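Section 3: Fitting and levelling the Flalance shelf unit

3.1 Before you start

This section applies to the Flalance open shelf unit, model 2456, in the freestanding version. For the wall-hung version, see the separate sheet packed with the brackets.

You will need a spirit level, a rubber mallet, a tape measure and the hex key from the Jindholm fixings bag. A second person is needed for steps 7 to 9.

Check the contents of the fixings bag against the parts list on the inside of the carton lid. If anything is missing, do not substitute other screws. The threads in the uprights are not a standard pitch.

Caution: Do not assemble the unit on its face. The front lip of each shelf will mark.

3.2 Assembly

1. Lay the two rear uprights on a flat, clean floor with the slots facing up. The end with the single round hole is the foot.
2. Screw one levelling foot into each upright until it stops, then turn it back three full turns.
3. Fit the lower cross rail between the rear uprights. Finger-tighten only.
4. Fit the upper cross rail in the same way.
5. Repeat steps 2 to 4 for the front uprights.
6. Join the front and rear assemblies with the side rails. The hooks on the side rails point down when the unit is standing.
7. With one person at each end, raise the unit on to its feet.
8. Lower the shelves on to the side rails, starting with the bottom shelf. Tap each corner with the mallet until the hook seats fully.
9. Place the unit in its final position. Leave a gap of 300 mm from any radiator.
10. Set the level on the bottom shelf, front to back and then side to side, and adjust the feet.
11. Tighten all cross rail screws in the order shown on the Jindholm card. Check the level again.

Note: On carpet, repeat step 10 after a month. The feet settle into the pile and one corner may drop.

Caution: Never level the unit with packing under the feet. Use the foot adjustment only. If the adjustment runs out, move the unit to a flatter part of the floor.

3.3 Loading

Place the heaviest items on the bottom shelf. Spread the load evenly along each shelf and keep items clear of the front lip. Shaped trays and other items with rounded bases should be set down singly, with space to lift each one.

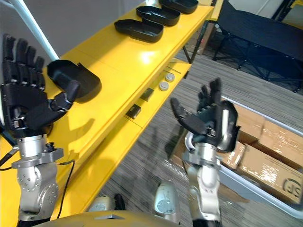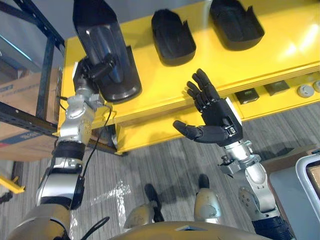
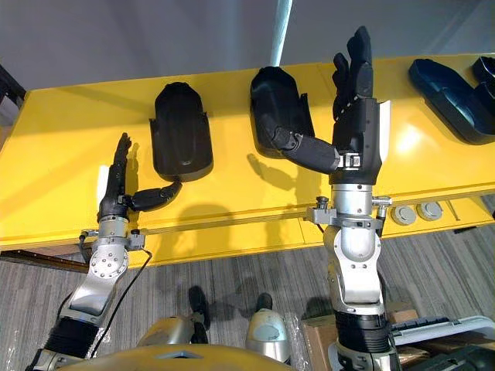
Black items on a yellow surface.

Do not slide loaded containers along the shelf. Grit caught under a base will scratch the finish, and the Ko touch-up pen covers fine scratches only.

The load limit for each shelf is printed on the label inside the left rear upright. It applies to a level unit with all cross rails fitted. If a rail has been removed for access, empty the shelf above it first.

3.4 Care

Wipe the shelves with a soft cloth and a mild soap solution, then dry them. Do not use scouring pads, solvents or wax polish. Hovier edge strips can be taken off for cleaning by pulling from the left-hand end. Refit them from the right.

Check all screws after the first month of use, and again whenever the unit is moved. For moving and taking apart, see section 4.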